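Can the machines do towels yet?

9 Jul 2022

My cousin sent me a video from Wivik, where a robot folds a shirt, and she wrote only "soon!" under it. I watched it two times. The shirt was flat on an empty table, and I never have a shirt like this.

I help in a small gym, and my chore there is towels. You wash them, roll them, put them in the baskets, and carry the baskets to the cabinet. It sounds like work for a machine. But a wicker basket bends a little when you grip the rim, and the rolls move inside it — my hands correct this before I think.
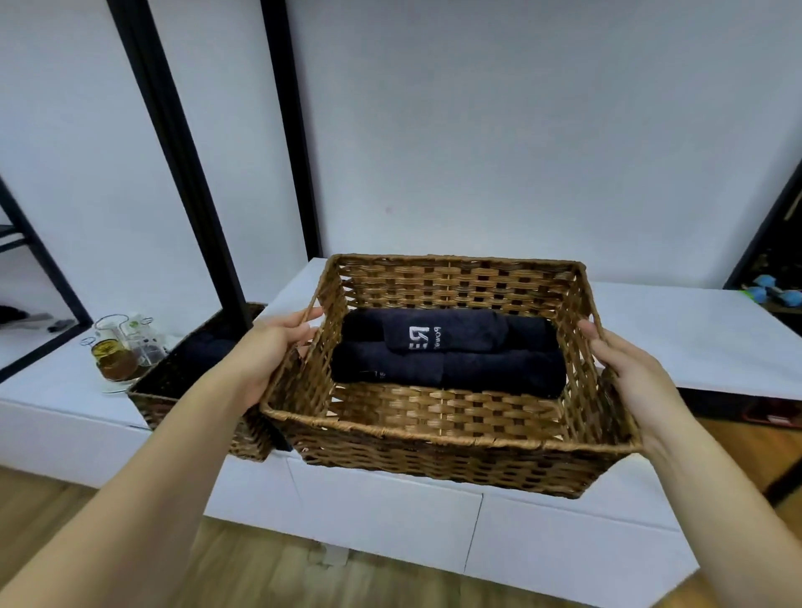 What I would pay for

Suha Masri, who trains in the mornings, believes the rolling is the hard part and the carrying is already solved. I think it is the opposite. A roll can be ugly and still dry your face, but a basket pushed into the glass diffuser is a bad day.

The cheapest arm I found costs 3,363 dollars, without the hand. For this money I can roll towels for a long time. I will look again in November, when Cloveneo promises a new gripper for soft things.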